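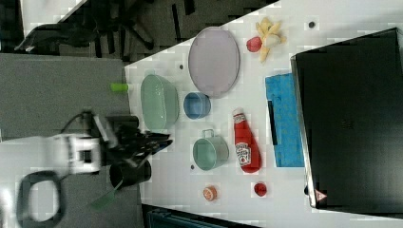

I spent most of March on the budget for a second arm, and I got the order of things wrong. I started with the arm, picked the Skernura, wrote down $2,899 and filled in everything else underneath as if it were change. The table never got a line at all. Neither did the things on it, and once you have a lavender plate, a couple of bowls, a green pot, a ketchup bottle and toy fruit to pick up, you have made several trips to the store. None of it costs much. It all adds up anyway, and it wears out or goes missing, so now it has its own line with up to $60 in it.

The second mistake was the gripper. Lo Presti sells fingers separately and I had assumed a set came in the box. I've added one set plus a spare. Kaltel quoted me for cables and a power supply, and the shipping was more than the cables. I should have asked for that in the first email.

Then there is the warranty. The basic one is 36 months on the arm and nothing on the gripper, and the gripper is the part that touches everything. I asked about extending it and I'm still waiting to hear.

What I have now is a sheet with three columns: what I need on day one, what can wait, and what I will have to buy again. The third column is the one I didn't have last time. It already has the fingers, the cables and the toy food in it.

The order goes to the Larkthorpe office next week. If they cut anything I'd like it to be the second set of fingers, and I've marked it that way on the sheet.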